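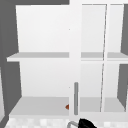 September, bench book, finishing room

Continuing the blocking tests on the Hanum white. Blocking meaning the paint film on the door sticking to the paint film on the case where they touch when closed. We had it on the Czarnecka pantry doors and had to go back and rub out the edges, so I want this settled before the next kitchen goes out.

Where things stood at the end of the last entry: Hanum satin over Dasitia primer passes everything on hardness once it has had three weeks. At one week it looks cured, sands to powder, takes a fingernail without a mark, and still sticks to itself under light pressure. The tin says doors can be hung after overnight drying. That is true as far as hanging goes. It doesn't say anything about closing them.

Test pieces are maple strips, all from the same board, planed the same morning and sanded to 180. Two coats Dasitia, scuffed between, then two coats Hanum. Half the strips sprayed with the small gun, half rolled with a foam roller. I kept a few aside with one topcoat only, for the thin film case. All of the Hanum is from batch 622. I had a part tin of an older batch and left it out of this, it had been opened and closed too many times and had a skin.

Method, so it can be repeated. Two strips face to face, paint to paint, clean 480 g weight on top, left for 30 minutes in the warm cupboard, taken out and left to come back to room temperature, then pulled apart by hand. Scored like this:

0 — falls apart by itself
1 — comes apart with a faint tick
2 — needs a pull, no damage
3 — needs a pull, sheen changed where they touched
4 — film lifts off one side

Kolbrún Briem pointed out that pulling by hand depends on who is pulling. She's right. For this round I did all the pulling and she did all the scoring, with the strips marked on the back in pencil so she didn't know which was which until afterward. We should keep doing it that way.

Results, sprayed strips, two topcoats:

Day one: 4
Day three: 4
Day seven: 3
Day 10: 2
Day 14: 2
Day 21: 1

Results, rolled strips, two topcoats:

Day one: 4
Day three: 4
Day seven: 4
Day 10: 3
Day 14: 2
Day 21: 1

One topcoat, sprayed:

Day seven: 2
Day 10: 1

So the thin film gets there much sooner, as expected, and the rolled film lags the sprayed one. The roller puts down more paint than I think it does. I measured wet film on a few rolled strips with the comb gauge and they were all heavier than the sprayed ones, the worst by nearly half again. Some of that is me loading the roller too full at the start of each strip. The texture ought to help, less surface actually touching, but the extra thickness seems to win out.

None of this was at a controlled humidity. The finishing room was damp for the first few days and then the weather turned. I wrote the hygrometer readings on the wall chart next to the extractor switch. If we do another round I would like the strips in a closed box with a tray of salt solution to hold it steady.
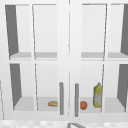

Next thing was the contact points. On the Czarnecka job the sticking was worst along the meeting edge and at the top rail, and hardly there at all on the hinge side. I went through the old job sheet. The doors were hung on day four and fitted with firm catches, and the customer shut them and went away for a week. Four days of cure and then a week of steady pressure. Going by the numbers above that was always going to end badly.

Three ways to deal with it, as I see it:

Wait longer. Costs nothing except rack space, and rack space is what we don't have. A full kitchen of doors takes up both racks and the floor in front of the compressor.

Bumpers. Small clear felt or silicone dots at the corners keep the faces apart. We fit them anyway at the end. We could fit them at hanging, as temporary ones, and replace them at handover. I tried three kinds on the strips. The felt ones were fine. The silicone ones left a ring on fresh Hanum at day seven that did not polish out. The hard plastic ones left a dent. So felt only, under three weeks.

Wax. Kolbrún's suggestion, a thin wipe of clear paste wax on the touching faces only. Works very well. Strips at day seven went from a 3 to a 1. The trouble is touch-up afterward. Any chip on a waxed edge has to be cleaned back with spirits before paint will hold, and whoever does the touch-up in two years won't know there is wax there. I don't want to make this the standard. Fine for a door that has to go out early, if it is written on the job sheet.

Tried talc too, on the advice of the shop at Clondareo, who dust their drawer sides with it. It does stop the sticking. It also gets into everything and leaves a gray bloom on the satin that has to be wiped off twice. No.

Warm cure. I put a set of strips in the warm cupboard from day two to day four and then tested them alongside the room temperature ones on day seven. The warmed ones scored 2 against 3. Worth having but less than I hoped for. The cupboard is too small for doors in any case. It might do for drawer fronts and loose shelves. Need to watch for the primer — Dasitia goes soft with heat if it hasn't had a full night first, and I had one strip where the whole system slid under my thumb. I threw that one out and did not count it.

Sheen. While the strips were out I checked them against the reference card. Satin from batch 622 reads a little glossier than the card when sprayed and right on when rolled. Stirring makes more difference than anything else here. The flatting agent sinks and packs at the bottom of the tin, and if it only gets a quick turn with a stick the first pot comes out shiny and the last comes out dull. Use the drill paddle, slow, until nothing drags on the bottom, and then strain. I have written this on the lid of the current tin.

Side note on shelves. We have been finishing loose shelves the same way as the cases and getting complaints that mugs and jars stick. Same problem, smaller contact patch and more weight. I put a full jam jar on a day seven strip overnight and it left a clean ring and took a bit of film with it. A day 21 strip with the same jar showed nothing. For shelves I'd like to move to the harder clear we use on counters, tinted white, or just have them sprayed first in every job so they get the longest time. The second is easier. Change the order on the job sheet: shelves, then cases, then doors.

Brush cleaning, for the record. The foam rollers from the new box shed. I picked crumbs out of three strips and had to sand and recoat. Went back to the old ones for the rest. The new box is on the top shelf with a cross on it, please don't use them for topcoats. They're all right for primer.

Gun settings used, so I don't have to work them out again: the 1.4 tip, fan opened two thirds, Hanum thinned with a splash of water only, strained twice. Heavier thinning gave runs on the vertical strips and the thinner coat still took as long to stop sticking. With no water at all it left a slight orange peel that flattened out on most strips and stayed on a couple.

What we do from now on, until somebody has a better number:

Doors on the rack 10 days minimum before hanging. Felt dots on at hanging. Ask the customer to leave doors ajar overnight for the first two weeks, and put it in writing on the handover sheet. Wax only if the job sheet says so.

Kolbrún wants to try the crosslinker additive. It cuts the cure time on paper, but once mixed the pot has to be used the same day, and it is not something to spray without the supplied-air hood. I've asked the supplier for a sample bottle and the safety sheet. If it comes I will run it on the same maple, same batch if there's enough left. There is a third of a tin.

Also still to do:

Repeat the rolled strips with a properly squeezed-out roller and write down the wet film each time.
Test paint to bare wood, for the jobs where only the door is finished.
Find out whether the catches can be had with a weaker magnet.
Order maple. The offcut board is finished.
Clean the hygrometer contacts, it stuck at one reading for most of an afternoon and I only noticed when I breathed on it.

Strips from this round are in the flat drawer, bundled by day, pencil marks on the back. Leave them bundled. I want to look at them again for yellowing once they've had a winter in the dark, against the set taped up inside the window.

Recent entries
Dasitia primer over knots, second try
Comb gauge or pencil marks for wet film
Filling open grain on ash before white
Czarnecka pantry, rub-out and recoat notes
Compressor water trap, when to drain it
Old hinge holes, plugging and reboring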